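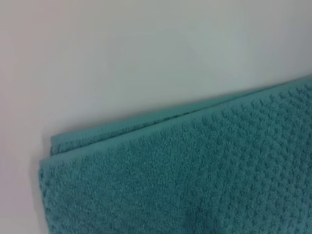 Does a family car still need a spare wheel? Most do, and the buyer should be able to get a full-size one without ordering it as an extra.

Filed under: Opinion | Tyres and Wheels

Print this article | E-mail this article

The spare wheel has been leaving the car by stages. First the full-size wheel gave way to the narrow temporary one, then the temporary one gave way to a bottle of sealant and a small compressor. The makers give weight and boot space as the grounds. Both are real, and both are small. A steel wheel with its tyre, jack and brace weighs some 21 kg in the sizes fitted to a mid-range hatchback. On a car carrying four adults, the effect on fuel use is hard to measure outside a laboratory.

Sealant works on one class of damage: a small hole in the tread, caused by a nail or a screw. It does nothing for a split sidewall, and it does nothing for a tyre that has come off the rim. Potholes produce the second kind of damage far more often than the first. On the Rolville road, where I drive most weeks, the surface has broken up along both edges and the usual result is a cut in the shoulder of the tyre. A driver with a bottle in that position waits for a lorry.
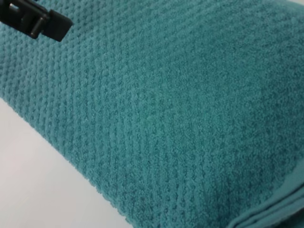

What the kit costs later

The bottle has an expiry date, which few owners check. Once used it must be replaced, and the tyre often goes with it. Custano, the garage I use, will not repair a tyre that has had sealant put through it - the fitter has to clean out the inside before he can inspect it, and the labour comes to more than the repair is worth. Hesard, the tyre depot across town, will do the work but adds a cleaning charge. I have paid it 2 times. Neither hole was larger than a match head, and a plain plug would have closed either.

The case against the temporary wheel is weaker. It is limited in speed and it spoils the handling, but it does get the car home. I would accept it as the standard fitting, with a full-size wheel offered at cost. What I would not accept is the present practice of removing the well from the floor pan, so that no wheel can be carried at any price. 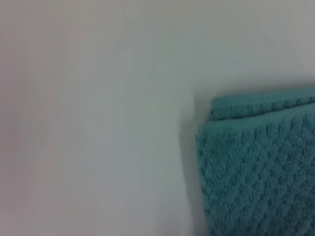

Tyre care: check the pressure of the spare whenever you check the other four.

Buyers can do something about this. Lift the boot floor before signing, and ask for the depth of the well in writing. The salesman at Gallagher had to go and look.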